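Week 6 handout: The Dundgate transfer fault

Gripper faults are easy to misread from the log alone. In the Dundgate simulation the right arm's transfer task ran 2,000 cycles without a stop, then dropped its part at cycle 2,366. The log recorded a good grasp because the fingers had closed, and the program never checked finger width after the lift. Consider the yellow piece in the right gripper, close to the corners where the pink and teal bins meet. Released early at that point, it could land in either bin or on the table. For the tutorial, write the missing check and say where the arm should halt.

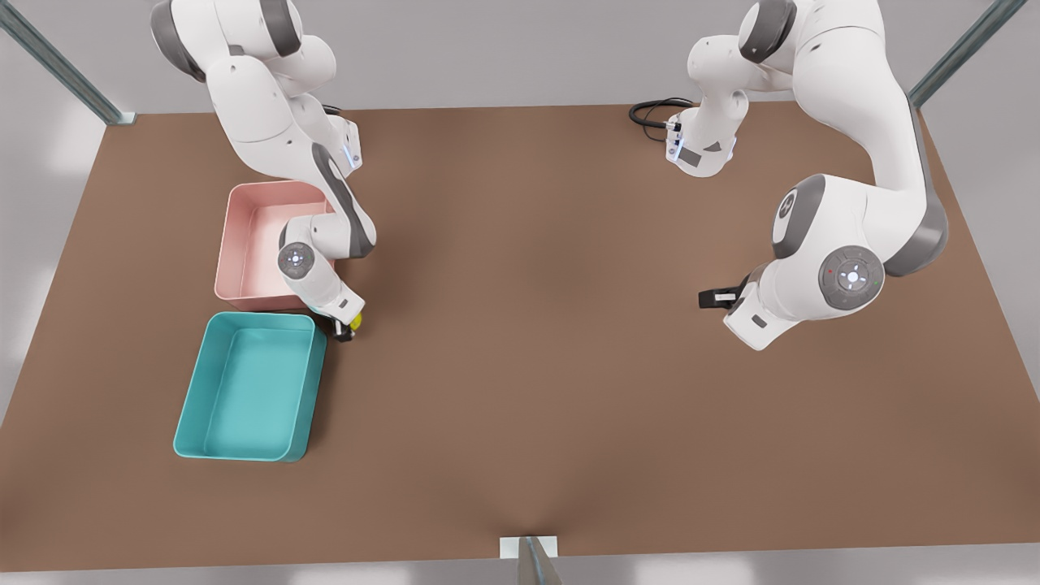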